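Grellora: The Complete Series (2-disc Blu-ray)
Kowalchuk Home Video, catalogue no. 2638

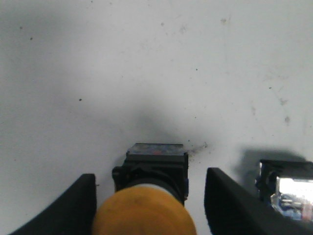
Orange-yellow cap between black gripper fingers, white work surface.

Released 1st October

At last, Grellora on disc! If you missed it on television, or if you've been getting by on an old recording with the weather forecast stuck on the end, this set has the whole story in one box, all seven episodes in their full-length versions.

For newcomers: Luslow is a fishing town at the far end of a long estuary, a bus ride from the bigger port of Plitport and a long way from anywhere else. One January night the tide goes out and doesn't come back. By morning the harbour is a mile of mud, the boats are lying on their sides, and everyone who slept through it wakes up humming the same tune. The word the children start chalking on the sea wall is Grellora. What it means is left hanging until very late on, and we won't spoil it on a shop page.

It's a slow, chilly, very British sort of science fiction, much more interested in parish meetings and tea urns than in spaceships (there is one thing in episode four that might be a spaceship, and people still argue about it). The early episodes play almost as a family drama, with the harbourmaster and her grown-up daughter sniping at each other over the washing-up while something plainly awful goes on outside the window. Then the road to Plitport closes and the whole thing tightens up wonderfully. Episode five, set entirely inside the lifeboat station over a single night, is as good an hour of television drama as we stock, and yes, we know it runs a few minutes short of the hour.

Picture and sound

The series has been newly transferred for this release, and the difference in the dark scenes is lovely. On the broadcast version the mudflats after sunset were a grey soup. Now you can follow the lanterns right out to the wreck and see who is carrying them, and that matters quite a lot if you're trying to work out the ending. Some grain remains in the night shooting, as it should.

Sound is offered in the original stereo and in a new surround mix. Try both. The surround mix spreads the humming around the room in a way that made one of us get up and check the kitchen, but the stereo track has more punch in the storm scenes and keeps the dialogue nice and clear.

What's on the discs

Disc 1: Episodes 1 to 4. Optional commentary on the first episode by the writing team, who are good company and cheerfully own up to the scene they wish they'd cut.

Disc 2: Episodes 5 to 7. Also the documentary The Tide Went Out, a set of deleted scenes from the Plitport hospital storyline, the original trailers, and the short film that the series grew out of. The short is rough round the edges and has a completely different explanation for the tune. Watch it last!

In the box

The discs come in a clear case inside a stiff card slipcase, with a fold-out map of Luslow and a booklet. The booklet has an essay on small towns in science fiction drama, an episode guide and the full words to the harbour song. Please note that the episode guide gives away the ending on the page after the cast list – skip it on a first viewing.

The slipcase for this first pressing has the mud-coloured artwork. Later pressings will use the blue poster design, with the same discs and booklet inside.

Details

Format: Blu-ray
Number of discs: 2
Episodes: 7
Running time: 321 minutes, not including extras
Region: B
Language: English
Subtitles: English for the hard of hearing, on all episodes and on the documentary
Audio: Stereo, surround
Catalogue number: 2638

Good to know

There is no DVD version of this release, and no digital code in the box. The discs are locked to region B, so customers outside the UK and Europe should check their players before ordering.

The commentary track isn't subtitled, though the documentary is. The deleted scenes were taken from a working copy and have time counters across the top of the picture.

A few customers have asked about the soundtrack. It's being put out separately by Kowalchuk on vinyl and CD, with the full choir version of the humming theme, which is only heard in part during the last episode. We'll list it as soon as we have stock dates.

Suitable for viewers aged 12 and over. There's very little blood, but the scene with the bell in episode six has upset a few grown-ups, and younger children may find the sleepwalking hard to shake off at bedtime.

Delivery and returns

Sent in a card mailer, with padding for the slipcase corners. Unopened sets can be returned in the usual way. If a disc arrives scratched or won't play, tell us which one and we'll replace the set.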